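Two-arm table rules, short version
Wivar bench notes, updated July 19, 2024

Quick one before the August rota starts. Read it, then go do it. The long version is in the Strand folder, ask Imtiaz Saha if you can't get in.

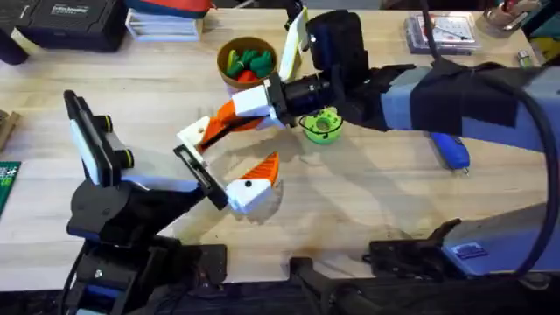 Most of our trouble comes from the middle of the table, where both arms can reach. So that's most of this page.

Before power
Clamps first. Push on each one, hard. If it moves, tighten and push again.
Cables next. Slack enough for full reach, nothing crossing the middle. Run the arm by hand through its widest swing and watch the cable, not the arm.
Fingertips. Cracked or loose, swap it now. Don't tape it.
Tools off the table. Yes, all of them. If you used it for a repair it goes back on the rack before anybody hits start.

Setting the shared zone
1. Jog the left arm to its furthest point. Mark it in the Zesimon panel.
2. Same for the right arm.
3. Where they overlap is the shared zone. Save it. Old zones don't carry over if a base has been moved, even a little.
4. One arm in the zone at a time, unless the task is a handover. Handovers get slow speed on both sides.
5. Test run at slow speed with nothing in the grippers. Then with the part.

Wrist cameras
Check the mounts after every finger swap. Fingers get changed, camera gets bumped, noone recalibrates, and then grasps land off to one side all afternoon. Recalibrate. It takes 5 minutes.

While it's running
Hands out. Stop button in reach of whoever is watching, and someone is always watching. Dropped a part? Stop, then pick it up. Pausing from the screen does not count as a stop, Cyrill Wyss and I have argued about this and I won.

If the arms touch
Stop. Don't jog them apart straight away, look at wich finger is on top first. Back off the upper one. Log it, even a light tap. We had 166 runs logged last round and 2 contacts, and I don't beleive the 2.

Questions to Aroha Rakena, ext 859.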